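Noticias del taller: la pinza que no quería soltar

Quienes pasasteis por Wimau en noviembre ya sabéis que llevábamos unas semanas estupendas con la celda de dos brazos, esa en la que practicamos el reparto de frascos de pastillas en bandejas para el proyecto Gritham. Por eso nos toca contar con la misma alegría (bueno, con un poco menos) lo que pasó una tarde, poco antes de las cinco, cuando uno de los brazos cerró la pinza sobre un frasco, recibió la orden de abrirla y siguió apretando tan tranquilo.

No hubo heridos, y eso va por delante. El frasco se rajó, las cápsulas de relleno rodaron por la mesa y Adhiambo Were, que estaba a los mandos, dio a la parada de emergencia antes de que a nadie se le ocurriera meter la mano. Lo malo vino después: con la parada pulsada, la pinza conservaba la fuerza de cierre, y tardamos 14 minutos en liberarla con calma, siguiendo la hoja de Stestov, que por suerte teníamos impresa y a mano.

Os dejamos unas vistas de la mesa y de los brazos, para los que todavía no habéis venido a conocerla.

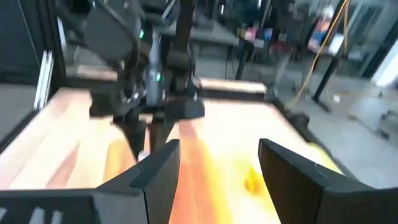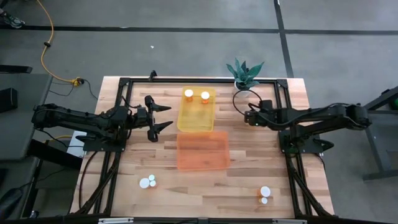
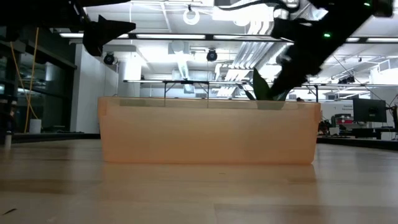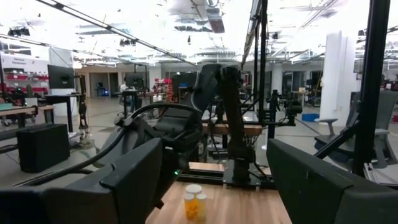 La celda de dos brazos de Wimau, con su mesa de madera; los frascos naranjas se ven en la segunda y la cuarta foto.

Al repasar el registro encontramos la orden de apertura, enviada como es debido, y a continuación 595 avisos de comunicación perdida con el motor de la pinza. Un conector de la muñeca se había ido aflojando con el movimiento, muy poquito a poco, y el programa interpretaba el silencio del motor como «sigue como estabas». Para un brazo que se desplaza en vacío quizá sea una respuesta razonable; para uno que está apretando algo, desde luego que no. Y aquí nos toca entonar el mea culpa, porque avisos sueltos de ese tipo ya habían salido antes y los habíamos dejado pasar como ruido.

¿Qué hemos cambiado? De momento, 2 cosas. Los conectores de ambas muñecas llevan ahora un cierre con retención, y se revisan al empezar la jornada, tirando del cable con suavidad. Además, si la pinza pierde la comunicación, el brazo se detiene y salta una alarma sonora bastante desagradable, así que avisados quedáis los que os sentáis cerca. Desde entonces hemos hecho unos 100 ciclos de prueba sin que se repita, aunque preferimos seguir mirando el registro a diario una temporada.

Queda pendiente la pregunta de fondo, la de si una pinza debe abrirse o quedarse cerrada cuando falla. Con nuestros frascos casi todos diríamos que abrirse, pero los compañeros de Brynjólfsdóttir manejan piezas pesadas y lo ven justo al revés. Si habéis pasado por algo parecido, escribidnos o acercaos a tomar un café, que nos encantará escucharos. Y a Adhiambo, de parte de todo el equipo, muchísimas gracias por los reflejos.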